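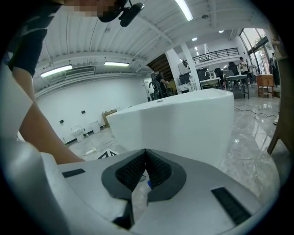
What should you look for when choosing a freestanding bath? Start with the floor it will stand on and the door it has to come through, and leave the shape until last, however tempting the shape may be.

We say this every spring to anyone who will listen, and with the Mirnisville showroom being put in order again it seemed a good month to say it once more. A plain white tub with a rounded rim looks rather small in a big hall with a marble floor and a high ceiling, and then it comes home to an ordinary bathroom and there is hardly space left for the towel rail! So do bring your measurements, all of them, and the width of the landing too if your stairs turn.

Tidying a place this size is mostly little things. Boxes get left along the wall, and bits and bobs end up on the floor – a small blue plastic cap, say – and on polished grey marble with white veins even the smallest of them shows. If you come across anything of the kind while you are looking round, please hand it in at the desk.
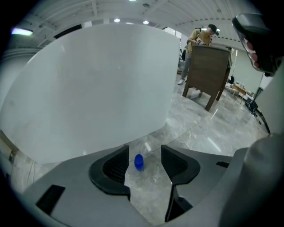

Pamby wrote to us from Prernutbridge to say that the tub was the easy part, and that it was the waste pipe, 18 centimetres from where the drawing had put it, that held everything up. Pamby would have everyone lift a floorboard before ordering, and we think that is very sound advice.

The showroom stays open until 7 in the evening all through April, and the kettle is usually on until 5.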